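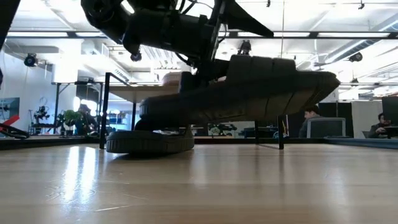

I've been walking to work since October, and the thing I've learned is that I knew nothing about my own feet. I live out past Tirkness and the office is in Plerkholm, so it's 40 minutes each way if I don't dawdle by the canal (I dawdle by the canal). For years I bought whatever was on sale. A big dark shoe with grooves along the side looked tough enough to me, so that's what I'd get, and then I'd wonder why my heels hurt by lunchtime!

So, what changed. First, socks. I had no idea. I switched to a thicker wool pair from the little shop on Vedden Street and the blisters were gone in a week. I bought 2 more pairs the same day I noticed, and then went back for the gray ones too.

Second, lacing. There's a way of skipping a hole over the top of your foot if you have a high arch – look it up, it takes a minute to learn – and it took all the pressure off for me.

Third, I leave earlier. The path by the bakery is lovely at seven in the morning and a mess of strollers and bikes by half past eight. I also get first pick of the cinnamon rolls, so I'm not sure the walking is doing much for my waistline.

The one thing I still haven't solved is rain. I have a good jacket and a terrible umbrella, and my pants are soaked from the knee down by the time I reach the bridge. Do people wear those rain pants to the office? Where do you put them when you get there?

Home | Older posts | Walking | Food | Contact

Comments

Rain pants, yes! I hang mine on the back of the bathroom door and so far no complaints.

Which bakery is this?? I walk that way and I've never seen cinnamon rolls.

Try a poncho. You'll look silly but your knees will be dry.

Last updated: November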